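Altano module, practical notes, week 2
Showing the arm a task: hand guiding and remote control

Read before the lab. Slides are on the module page, these fill in the gaps. Bring the Salazar handout as well, the one with the joint limits.

Two ways in

1. Hand guiding (kinesthetic). You hold the arm, arm goes slack, you push it through the job. Good for: slow moves, learning where the joints run out. Bad for: anything with a gripper trigger, your hands are full already. Also your own arms end up in the camera view and the model learns from that too.

2. Remote control (teleop). You stand back, drive with the leader arm or handset. Slower to learn, cleaner data. You see what the robot sees, or should. Most of the work this term is done this way.

Neither is "better". Exam answers that just say teleop is better get half marks.

The bin task

Blue bins on the rack, one small part in the big bin. Arm goes in, picks, comes out, places. Sounds like nothing. Have a go before you say so.

Trouble starts with the part being dark, and small next to the bin. From the head view there is not a lot to go on when it lies close to the rim:

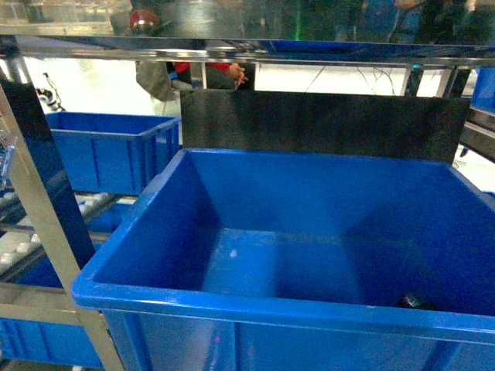
Fig. 1. Head view. Part at the front right, just behind the rim.

Think about what the policy gets from a view like that. A dark blob in a corner, black panel behind the bin, a lot of shiny steel. Reflections move when people move. If every demo has the part in the middle of the floor, a corner start is new to it and it will go to the middle anyway. We saw this with the first Breter set, 533 demos, nearly all of them centre starts. Looked great on the centre and useless elsewhere.

So: vary the start. Near wall, far wall, corners, lying at different angles. Write the start position on the log sheet BEFORE you drive, not after, you will forget.

Terms you need

Demonstration (demo): one full go at the task, start to finish.
Episode: the recorded version of it, joints + gripper + all cameras on one clock.
State: what the robot can measure at an instant.
Action: what you told it to do next. In teleop this is the leader position, NOT the follower position. They lag. Mixing them up is the commonest mistake in the coursework.
Behaviour cloning: fit state to action, straight supervised learning. Small errors build up, see lecture 2.

Driving, good habits

- Pause a moment above the part before going down. Same pause every time.
- Open the gripper early. Opening late over the part teaches it to hover.
- Come in square to the part if you can. For a cylinder on its side, fingers go across it, not along.
- Near a wall, turn the wrist first and then drop. Dropping first and turning after means a finger on the plastic.
- No fidgeting. If you don't know what to do next, stop and scrap the episode.
- Watch the wrist view for the last bit. Compare where the part lies with where the fingers point. In Fig. 2 the fingers are open but the part (black, green end cap) is off to the right, not between them, so closing from there gets you air.

Fig. 2, wrist view:
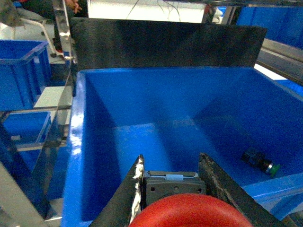

Keep or scrap

Keep: clean pick, or one missed grasp with a calm second try. Recoveries are worth having, mark them R on the sheet.
Scrap: rack bumped, part dropped outside the bin, camera dropout, someone's hand in the bin.
Don't scrap just becuase it was slow.

For the lab

Pairs, 18 demos per pair, at least 16 keepers. Swap driver halfway, put initials against each episode. Upload to the Koltitz folder by Sunday, log sheet scanned with it. No sheet no mark.

Write up, one page:
a) plot of start positions over the bin floor
b) one episode you scrapped and why
c) which camera you leaned on most, and at wich point in the pick

Reading: course pack section on compounding error, skip the proof.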